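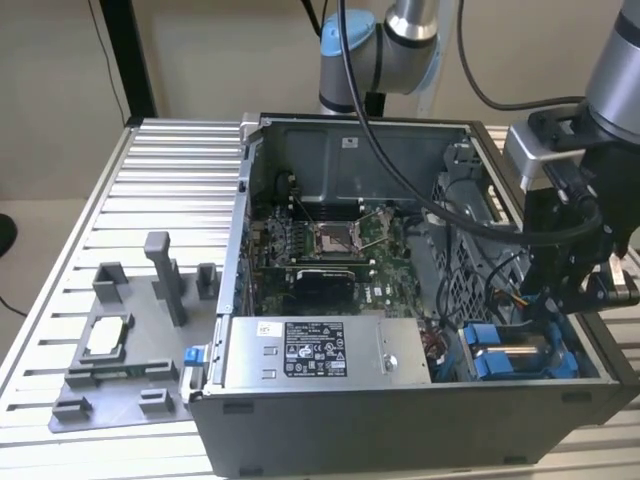

How to label demonstrations for a CPU insertion policy

Posted by the Nuston project, Dec 7, 2020

In our last tutorial we explained how we record demonstrations by teleoperation. Now we come to the part which takes more time: to cut each demonstration into phases, so that the policy can learn where one skill ends and the next one begins. The task is to move a CPU from the fixture plate into the socket of a desktop computer that lies on its side with the panel off.

Before you begin

You need a set of recorded episodes (we use 46 for training and keep 20 for testing), with joint positions, wrist force and one fixed camera on the same clock. We label with Faveveo, our own small tool, but any video player which shows the time of each sample is enough.

Check the starting state of every episode. The CPU must be in its recessed holder on the plate, the socket must be empty, and the retention bracket and the lever must be raised. If the lever is down in the first sample, do not try to save the episode. Put it in a separate folder.

Step 1. Find the contact moments

Open the force signal first and leave the video for later. A person who labels only from video puts the contact too late, as the fingers hide the small gap between the chip and the socket. Mark each point where the vertical force leaves its resting band and stays outside for 5 samples in a row. These points are your candidates.

Step 2. Name the phases

We use 6 phases:

1. Reach to the plate
2. Grasp the CPU
3. Lift and carry
4. Align above the socket
5. Lower and release
6. Retreat

In the beginning we had also a phase for closing the lever. We removed it and made it a separate task, and the results for the insertion became easier to read.

Step 3. Set the border between carry and align

This is the most difficult border, and two people will often disagree on it. Our rule is simple. Align starts when the sideways speed of the gripper falls below the limit in your settings file and the gripper is already over the motherboard. Both conditions must be true. If the arm slows down to avoid a cable on the way, it is still carry.

Step 4. Compare with a second person

Give the same 20 test episodes to another person who has not seen your labels. Where the two borders differ by more than 5 samples, watch the episode together and decide. Please write down the reason, even in a few words. We did not do this in August and had to repeat a lot of work.

Step 5. Train and look at the errors by phase

Train the policy with the phase as an additional input. Then report success for each phase separately. A single number for the full task hides too much: in our first tests the grasp was reliable and almost all the failures came from align, where the chip was rotated a little in the fingers.

If you see the same, go back to phase 2 and check how the chip sits in the gripper before you change anything in the network.

The settings file and the label format are in the Faveveo folder of the project.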